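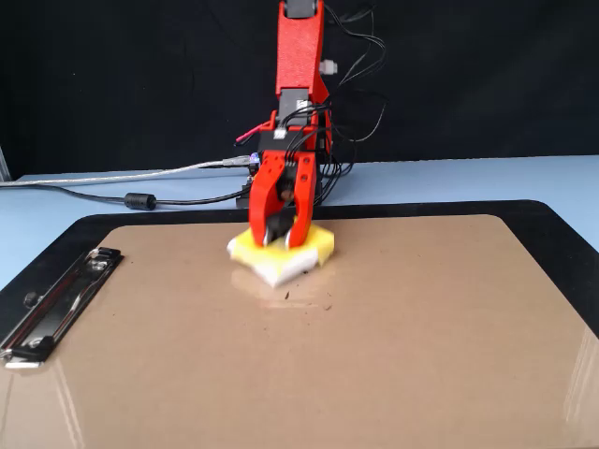

Figure 1. Red two-fingered gripper and sponge over a clipboard.

4. What the kitchen trays told us about ants

I'll start with the part that surprised me most. When I planned the Trorndale work I expected the ground-floor apartments to have nearly all the ants, and I set up the whole sampling plan around that idea. It made sense on paper. Ants come in from the soil, the soil is at the bottom, and tenants on the ground floor are the ones who call the office. So in June I put two trays in every ground-floor kitchen and only one in each kitchen higher up, which I now regret, and which made the comparison in this section messier than it needed to be.

We had 29 buildings in the sample, split between Clirkilau and Jatovby. The Clirkilau buildings are older, with shared pipe chases that run straight up behind the sinks. Jatovby is mostly newer slab construction, and the kitchens there back onto an outside wall. I didn't pick the two places for that difference (I picked them because the managers let me in!), but it ended up mattering a lot. In Clirkilau the ants were simply going up the pipes. We found them on upper floors in buildings where the ground-floor trays stayed clean the whole time, and the trays nearest the sink cabinet filled first almost everywhere.

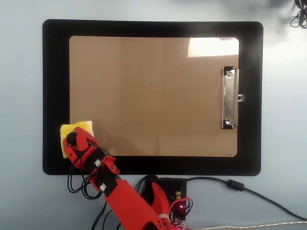 Figure 2. Clipboard on a black mat, with the red arm at lower left.

The bait was a plain sugar gel, the same batch for every building. I had wanted to run a protein bait alongside it, and a few readers of the draft asked why I didn't – the short version is money. Sugar alone probably undercounts the species that switch over when they have brood to feed, so please read the tray scores as a floor. We scored each tray from 0 to 8, with zero meaning no ants at all and 8 meaning a steady trail that didn't break up when the cabinet door was opened. Two people scored every tray separately and then compared sheets. Where they disagreed by one point we took the lower score, and where they disagreed by more we threw the tray out.

Tenants also kept a diary, and I have mixed feelings about it. Some people wrote down every single ant. Others handed back a blank page from a kitchen where we'd scored a 6. I kept the diaries in the data set but left them out of the main model, and I'd be happy to send them to anyone who wants to try something smarter. 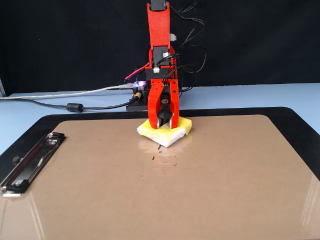
4.1 Sealing before baiting

The Baumgart treatment, as we called it after the building where we first tried it, is nothing fancy. You pull out whatever is under the sink, wipe down the cabinet floor, seal around the pipes with silicone, and only then set the bait. The comparison kitchens got the bait and nothing else. Sealed kitchens in Clirkilau dropped to low scores quickly and mostly stayed there. The unsealed ones dropped too, then crept back up once the gel dried out, and by the last visit I couldn't tell them apart from where they had started.
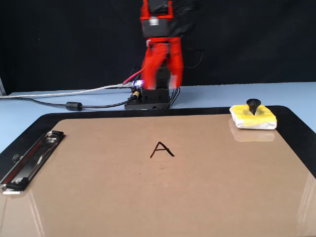

Jatovby was a different story. Sealing made hardly any difference there, and I think that's down to the outside wall – the ants were coming in under window frames and along the baseboard, a long way from any pipe. I tried splitting the kitchens by which side of the building they faced, hoping the sunny side would stand out, and got nothing I'd want to defend in print. The groups were just too small by then.

One last wrinkle. Four kitchens in the sealed group had their plumbing repaired partway through, and the repair left a fresh gap around the pipe. I kept them in the sealed group for the main comparison and reran it without them as a check. The Clirkilau result held up both ways, a little stronger with those kitchens out.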